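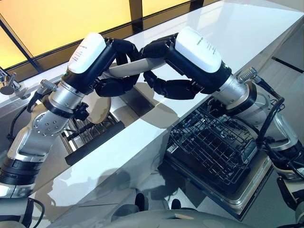
Bread and Baking Science, handout for unit 4
Notes: G. Bragança. Lab section: Saron Derese

Picking up where we stopped, gluten. Read the Greenberg chapter first if you missed last time, these notes won't make much sense without it.

Flour + water + time. Two proteins, glutenin (stretch and spring) and gliadin (flow). Neither does much dry. Add water and they link up. Kneading speeds it up but a wet dough left alone overnight gets there too. Cameron asked about whole wheat: bran gets in the way of the sheets, also soaks up water slowly, so rest it longer before you judge the dough.

Salt tightens gluten. Also slows yeast. Fat coats the proteins, shorter strands, hence "shortening". Sugar grabs water the flour wanted. Know these, they will come up again with enriched doughs.

Fermentation
Yeast eats simple sugars, gives off carbon dioxide and alcohol. Where do the sugars come from if the recipe has none? Amylase in the flour breaks down damaged starch. Go over the starch diagram in the packet.

Cool dough = slow yeast, more time for acids to build. More flavor. Warm dough = fast, blander, easy to overshoot. Poke test: springs right back, not ready. Comes back slowly and leaves a dent, ready. Doesn't come back, too far, flatten it and make focaccia.

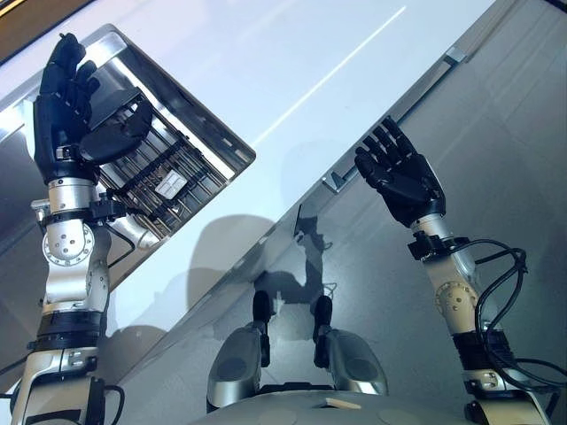
Wire rack, stainless steel.

Cooling, since people keep skipping this part. A loaf is not done when it leaves the oven. Steam is still moving from the crumb out through the crust. Set it on a solid board and the steam condenses underneath, soggy bottom. Needs air on all sides. Starch is also still setting, cut too early and the crumb gums up on the knife. Rye is the worst for this, leave it till the next day.

Heat, the three kinds
Conduction: stone or pan into the bottom of the loaf.
Convection: moving air. Fan ovens brown faster, dry the skin sooner.
Radiation: from the walls and the element. Why the top near the element colors first.

Oven spring happens early. Gas expands, more gas comes out of solution, yeast has a last burst and then dies off at more than 50 C. Once the crust sets the loaf is the size its going to be. So steam at the start, keeps the skin soft. Vent it later or you get a pale leathery crust.
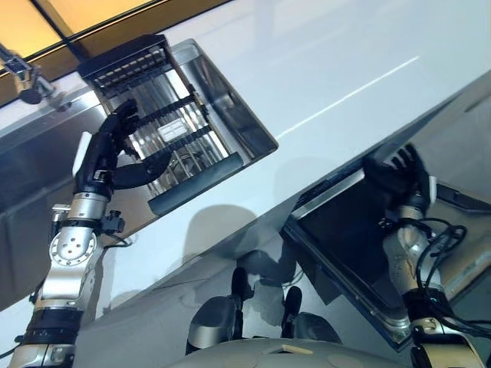
Why does bread go stale faster in the refrigerator?
Staling is mostly starch going back to a crystal form, and that happens quicker at refrigerator temperatures than on the counter or in the freezer. Freeze it or leave it out wrapped.

Browning. Maillard = amino acids + reducing sugars, needs a fairly dry surface. Caramelization = sugar by itself, hotter. Crust has both. Don't write "the crust caramelizes" on the quiz and leave it at that, Aurelio takes points off.
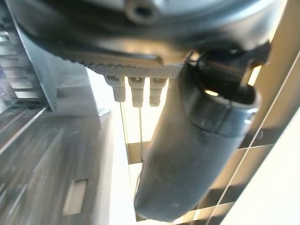
Lower edge of the housing, textured strip.

For next time
Read the Alcombe article on sourdough cultures, 6 pages, skip the sidebar. Bring your starter log even if the starter died. Particularly if it died, write down what you fed it and when.
Lab groups stay at 3. Feven Gebremichael has the sign up sheet, see her if you need to swap.
Lab writeups: weigh everything in grams, no cups. Put the dough temperature at the top of the page, not burried in the middle.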